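Pellalport's "sleep rating" for rentals arrives with few answers

PELLALPORT — Starting in July, landlords who rent rooms by the night in Pellalport will be able to pay for a sleep rating, a score out of 100 that is supposed to tell guests how well they will rest. The city's tourism office calls it a step forward for visitors. What the score measures is harder to pin down.

The rating comes from Purkier, a hospitality firm that won the contract this spring. According to the two-page summary handed out on Monday, each room will be judged on noise, light, bedding and "overall calm." The summary does not say how much each part counts, or who decides when a room is calm. Asked for the full method, the company said it was still being refined and could not be shared.

That has not stopped it from setting a price. Landlords will pay $208 per room for the first rating and the same again every 2 years. The city lists 3,062 rooms on its short-stay register. If even half of the owners sign up, Purkier will do nicely out of it.

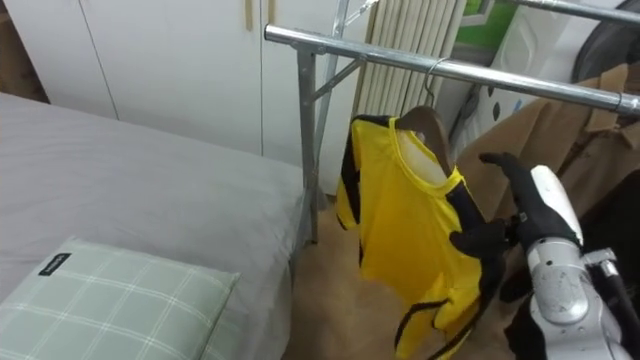 Photo: Ilberg Press Service

The tourism office says the plan is voluntary. On paper, it is. But rated rooms will be shown first on the city's own booking page, and anyone who has ever looked for a place to stay knows how few people scroll to the bottom. Owners who skip the fee may find that voluntary costs them quite a bit.

There is also the matter of the evidence. Purkier points to a trial in nearby Ilberg, where it says guests in rated rooms left happier reviews. The trial covered around 40 rooms, all of them picked by the company, and ran during the quiet season. Nothing in the summary compares them with rooms that were never rated. Ilberg has not renewed the deal, and its town office would not say why.

The Ackah tenants' group, which has long complained about apartments being turned over to visitors, wants to know why the city is spending staff time on how well tourists sleep when its own noise complaint line closes at 5 p.m. The city said the two issues are handled by different departments.

Inspections will be done by appointment, with the owner given notice ahead of time. A street that is silent on a weekday morning can be something else after the bars let out, and the summary makes no mention of night visits. Purkier said it would "consider feedback" on the point. Sign-up opens next month.

Contact the newsroom | © Pellalport news desk. All rights reserved. | Back to top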